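Anyone run the Preltero bin-to-belt kit? Small parts

We do light packing in Claltholm and I'm looking at the Preltero two-arm kit to get parts out of a bin and onto a conveyor. Quote is $3,910 a month, setup extra. Our parts are light, all jumbled. Does it cope or am I paying for a demo? Need to decide in February.

**Henok Feyisa**

Had one on trial at Donstead, 4 weeks. Picking is fine if parts don't overlap much. Flat stuff against the bin wall is the weak spot, ours needed a nudge. Also ask what "setup" means — we got billed $1,452 for a bin change, wich I'm still sore about. Get it in writng.

**Abella**

too expensive. hire someone

**Sosina Kahsay**

Depends on the part. Light with a hole or an edge to grab, good. Slick and round, make them prove it with your own box of parts before you sign. Trial was 11 days for us, too short imo. Leave room beside the belt, the arms need more than the drawing says.

Work at the bin and at the belt:

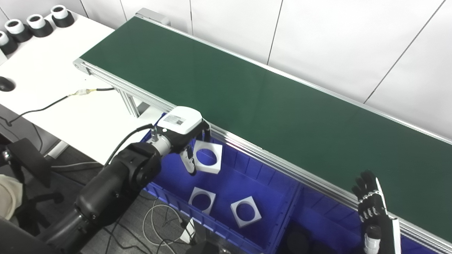
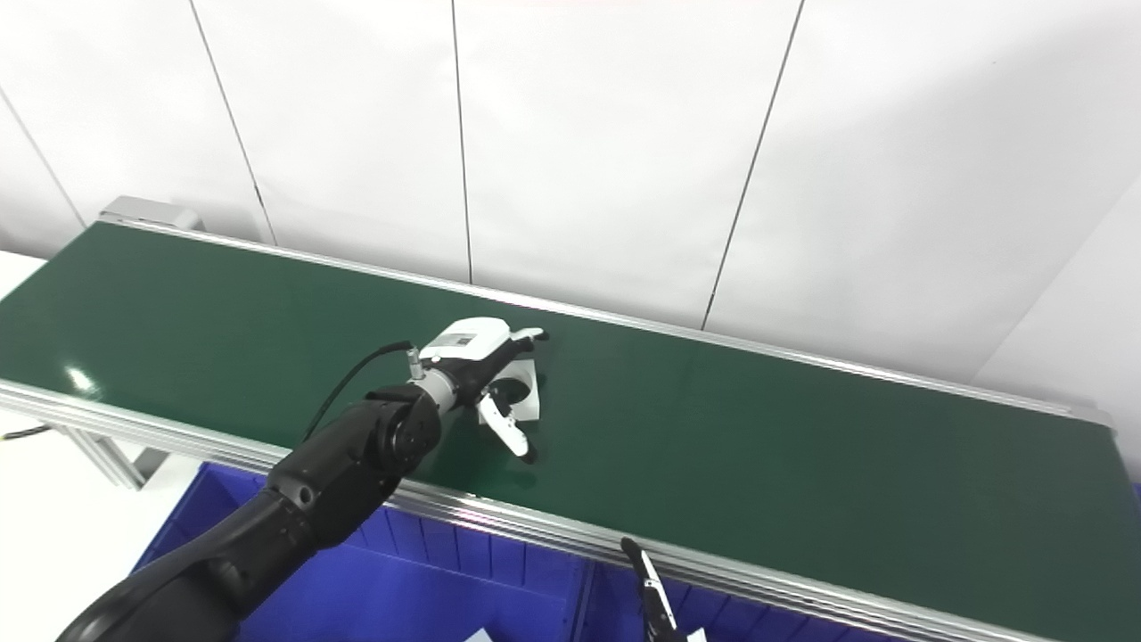 Can you rent it for one season and send it back?

Three months is the shortest term they offered me, and you pay the freight both ways. Ask for the return terms along with the quote.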